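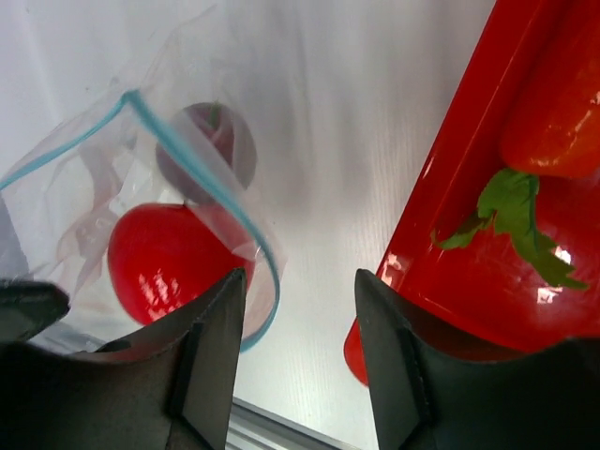
Clear zip bag with a light blue seal.

How to check whether a news site is running a pile-on

Readers often feel that an outlet is giving one politician far more space than the facts deserve. A simple count will show whether the feeling is right. The method below was written up by Zulema Alarcón for the Voltwood media desk and needs only a spreadsheet.

1. Fix the period before you look. Choose a start and an end and do not move them later. A period of 10 days suits most stories.

2. Fix the search terms. Use the politician's surname and one word for the affair. Write both at the top of the sheet.

3. Search the site's own archive and enter each item on its own row: headline, author, time of posting, section. Leave opinion pieces in, but mark them.
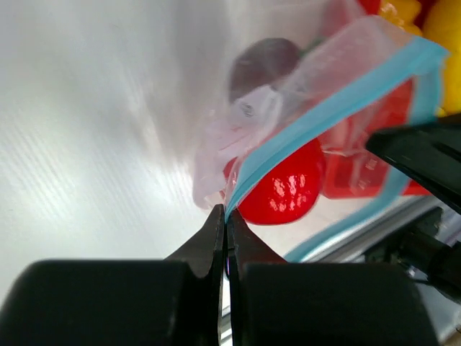
4. Remove repeats. A wire report posted under 2 headlines is one item. An article that has been updated keeps its first posting time.

5. Add a column headed "New fact". Enter Y only if the item contains a document, a named source or a statement that no earlier row has. Everything else is N, including round-ups of what other outlets have said.

6. Repeat steps 3 to 5 for a second outlet with different politics. Wenceslao Cáceres used the Murusau and Esia sites for his August check, and found that the totals were close but the share of N rows was not.

7. Divide the N rows by the total for each outlet. Report both figures and the period together.

Keep saved copies of the pages. Headlines change – sometimes within the hour – and a row that cannot be shown to anyone else should be struck out.
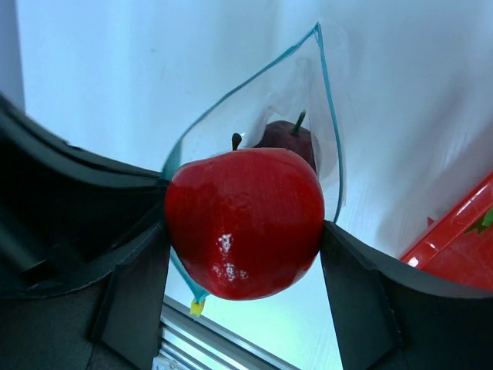

Red apple and clear zipper bag.

Two people should fill in the "New fact" column separately and then compare. Where they differ, enter Y. This favours the outlet and makes the final figure harder to dispute.

Last revised February 21, 2018.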